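4. Working alongside the sorting arm

This section is for bench staff at the Jorimbridge seed room. Read it before your first shift with the arm. Section 5 covers faults and call-outs.

What changes at the bench

The arm takes over the picking of fragments from the sorting surface. Grading, weighing and labelling stay with you. Staff who used to pick by hand for a whole shift now check trays from two benches, so expect more walking and less close work.

Starting a batch

1. Wipe the white surface with a dry cloth.
2. Check the blue tape on both fingers. Replace it if an end has lifted.
3. Check that both fingertip pads are in place.
4. Tip out one scoop, no more than 100 pieces, and spread it with the flat brush.
5. Select the variety on the panel (Nida, Casach or Villca) and press Start.
6. Stay at the bench for the first 3 picks.

Note: The Villca setting closes the fingers more slowly. A batch takes longer and this is normal.

Caution: Press Hold before you reach over the surface, even to move a single piece.

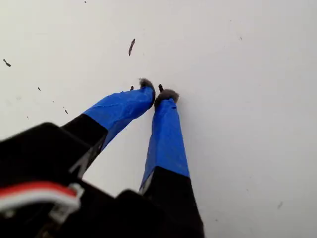

Do I still have to check the pieces the arm has sorted?

Every tray needs a check by a person before it is weighed. Take 30 pieces from the tray, look at them under the lamp and write the result on the batch card. If 2 or more are in the wrong grade, send the whole tray back.

Changing over between staff

7. Press Hold and wait for the panel light to turn amber.
8. Finish the batch card and sign it. The person leaving signs for the trays already checked.
9. Tell the next person about any tape or pads changed during the shift.
10. The next person enters their own staff number and presses Resume.

Note: Pick counts on the panel are used for servicing. They are not kept against staff numbers.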